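Police open day at the Kiltora depot
29 June 2021

The Kiltora police opened their depot to the public, and the queue was for the armoured rescue vehicle. Council put in for two of them. Kids climbed all over the first one while a loudspeaker talked about community safety.

I asked what it had been used for. One barricade call at Iltau, I was told, and the rest was training. For a town of 2,525 people that seems like a lot of steel.

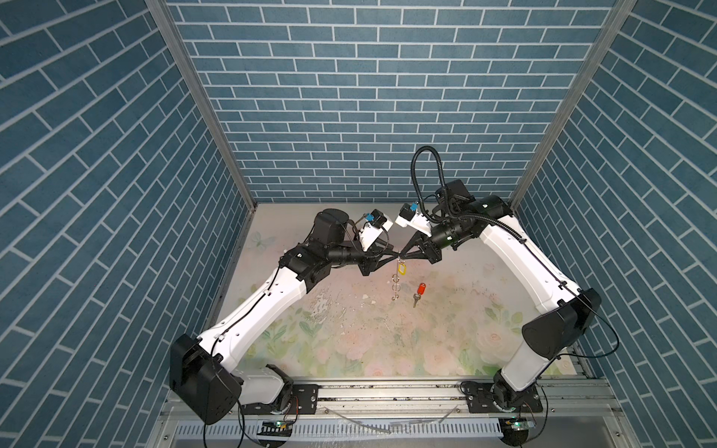 The display board said the vehicles came "at no cost" under the Pader surplus program. Tires, fuel and storage weren't on it. An officer thought servicing ran to $2,000 a visit, but wouldn't say how many visits a year.

The rifles were behind a rope and no one would discuss them. I've sent six questions to the station and will post any answers in August.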